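The mug tree test

Every few months somebody sends me a link and asks if I've changed my mind about home robots. The latest was a page from a company called Flaller, with soft piano music and a promise that the dishes would soon be somebody else's problem. I watched it twice. I have not changed my mind, but I'd like to be fair about why, so this will take longer than my reply to the email did.

I should say where I'm coming from. I ran the back half of a small cafe for 7 years. I have put away more cups than I care to think about, and I have trained teenagers to put away cups, and I know how long that training takes. It takes one shift. By the end of the first afternoon a kid who has never held a job can clear a rack of mugs while arguing about music. They still break some. I broke some.

So when people ask me what I'd want a machine to do, I don't say fold a fitted sheet or cook a stew. I say hang the cups on the mug tree. It is a dull job, and it comes around every single day. If a machine can't do that one in my kitchen, I'm not very interested in what it can do in yours.

Start with the part that gets skipped over, finding the cup at all. From a camera down at the gripper, the world is mostly tabletop. A cup a hand's width out of line is a sliver of blue at the side. 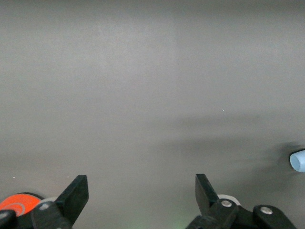 What the gripper sees

Think about what you know when you walk up to a counter. You know the counter, you know the cups, you know which one has the bad handle. You glance over while you're doing something else and your hand goes out. A machine working from a view like that one has a lot of gray to get through first, with two black fingers open over nothing and the end of something round and light blue off to the right.

Yes, there are other cameras. There is usually one watching the whole table, and the software puts the views together. I understand that. I'm told it works well, and on a plain gray table I'm ready to believe it. My counter has a toaster, a fruit bowl, mail, a phone charger and whatever my son took out of his pockets. Nothing on it is gray for more than a few inches.

The people who build these systems will tell you a bare table is only where you begin. Fine. I've been hearing that we are at the beginning for quite a while now. A friend bought a robot vacuum from Irneo at what was also the beginning, and it still eats the fringe on her rug.

Then there's the mug tree. To you and me it's a cheap stand you buy once and forget. Look at it from the gripper's side, though, and it turns into a fairly nasty little puzzle. The arms point every which way, some of them appear to be flat and some round, and the post sits right in the middle where it can hide things.
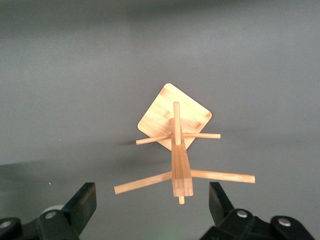
TIMESACH, September

I'm writing the rest of this from my sister's place, where I have been drafted into kitchen duty. She has a mug tree too. Hers leans. One arm has been glued back on and you have to hang the light cup there, and she explained this to me in four words without turning around from the stove. I did it right the first time and have done it right ever since.

That's the kind of instruction I'd like to see one of these machines take. I don't mean a demonstration repeated 568 times until the motion sticks. I mean somebody saying it once with her back turned.

I put this to an engineer I got talking to on the train, and got a patient answer. The hard thing, I was told, is contact. Getting close is easy enough. The last half inch, where the cup has to go onto the peg and the peg has to end up where it should, is where a person feels their way and a machine very often has to guess. Too low and the rim catches. Too hard and the whole stand slides across the table, or tips. I appreciated the answer. I also noticed that it was the same half inch I'd be paying for.

Because the arms themselves are impressive, I'll give them that. I have no complaint about the way they hold things. With a light blue cup gripped on its side just over a wooden stand, an arm looks every bit as sure of itself as my best Saturday dishwasher.
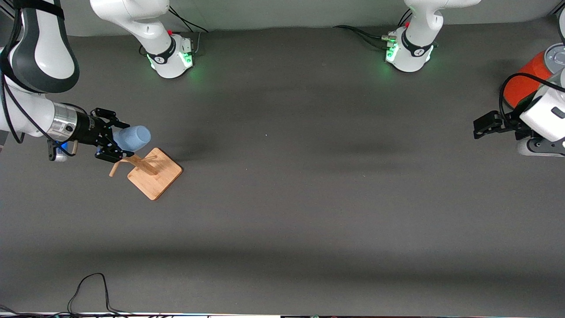

Two arms, one cup

Look at how much equipment that is. There are two arms, each on its own base, with cables running off behind, and a table given over to the job. The second arm has its gripper open and nothing in it. Maybe its turn comes. A person with a free hand would be wiping the counter with it, or scratching an ear.

I went looking for what a setup like this might cost a small business, and the closest thing to a straight answer came from Dumitrescu, a dealer that leases used machines to shops. They quoted me by the month and wouldn't count installation. For that money I could pay a student to come in every evening, and the student would also take out the trash and tell me when we were low on milk.

There are shop floors where the sums come out differently, and I won't pretend otherwise. If you have one part, one fixture, good light and three shifts, a machine that never gets bored is worth having. Plenty of plants worked that out long before I had opinions about it. But a kitchen has none of those things. The cups change. Somebody moves the stand to get at the outlet. The light at breakfast is nothing like the light at supper.

What would move me? I've thought about this, and I don't believe I'm asking for much. Take 30 cups from 30 different homes, chipped ones included. Put them down anywhere on a counter that hasn't been cleared. Use a stand the machine hasn't met before. Let it run with no one standing next to it, and show me the whole evening without cuts, with the drops left in. I'd forgive a few drops. I'd forgive it being slow, too, if I could be in the other room.

Until somebody shows me that, I'm keeping my money and hanging my own cups. My sister has just called from the kitchen that the rack is full again.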